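Kitchen layout and walking distance in small flats
Project report, May 31, 2021

We compared two floor plans for the Vallness housing block, one closed and one open-plan. Both kitchens use the same Stekwood units and differ only in where the walls and the sink go.

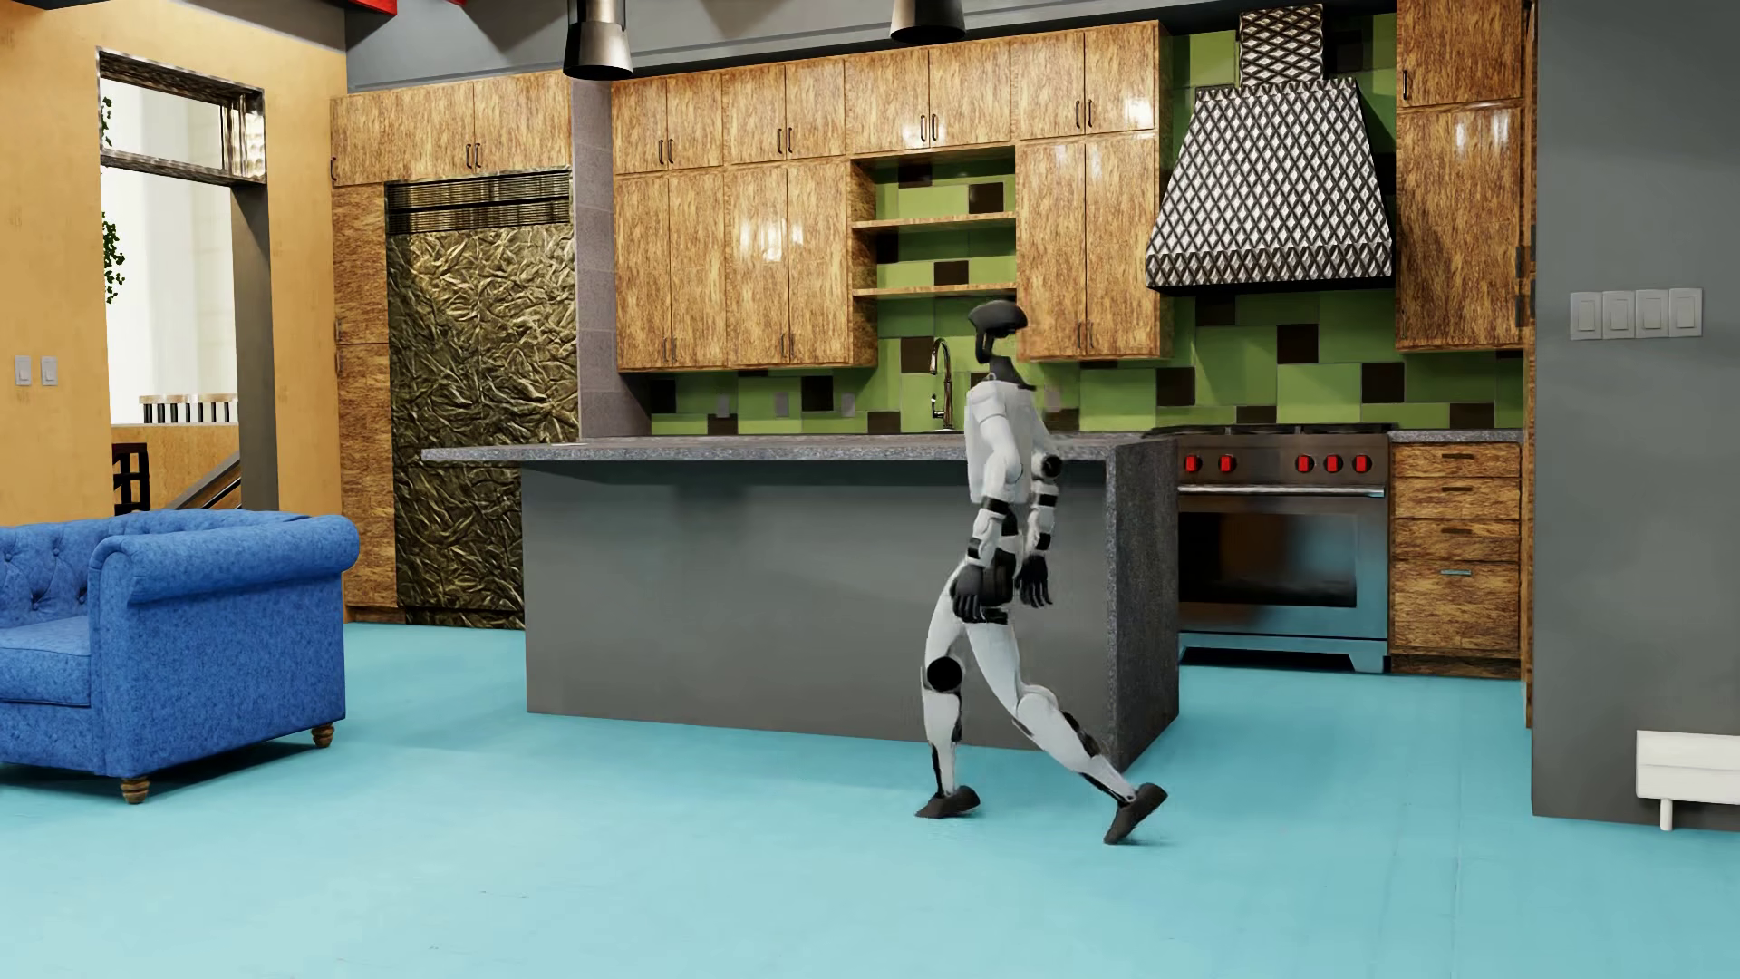
Each plan was tested with the same task list, a cooked meal for two. The closed plan came to 70 metres of walking and the open one to 62. Moving the fridge nearer the door saved another 6 in the closed plan.

We did not look at noise or cooking smells. Those are left for August.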